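Sturix Sorting Kit

The Sturix Sorting Kit is a set of household objects and matching software sold by Drarkov for robot arms that pick and place mixed items. It was developed at the company's workshop in Plustthorpe and went on sale in October. The kit replaced the smaller Goel set, which had only hard objects.

Contents

The full kit holds 295 objects, from toy bricks and sports balls to drink cans, towels and plush toys. A starter version has 90. Both come with a planning program that chooses what to grasp next, and with a library of 2000 recorded picks that owners can add to. The arm and tray are bought separately.

Use

Objects are piled in a tray and the arm moves them out one at a time. The mix is the kit's great strength: a ball rolls, a spiky one catches on cloth, and a towel can hide half of what lies under it. Few sets at this level give an arm such a lively range of problems, and changing the pile takes only a moment. A standard run lasts 30 minutes.

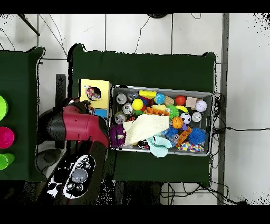

This page was last edited on 16 January 2024.

A mixed tray, with a cream-colored towel folded over other objects and silver cans standing along the left side. The soccer ball is in the middle.

Reception

Owners have praised the soft items most of all. The printed guide is thin, and the section on cloth is much better in the online version.

See also

Bin picking
Robot end effector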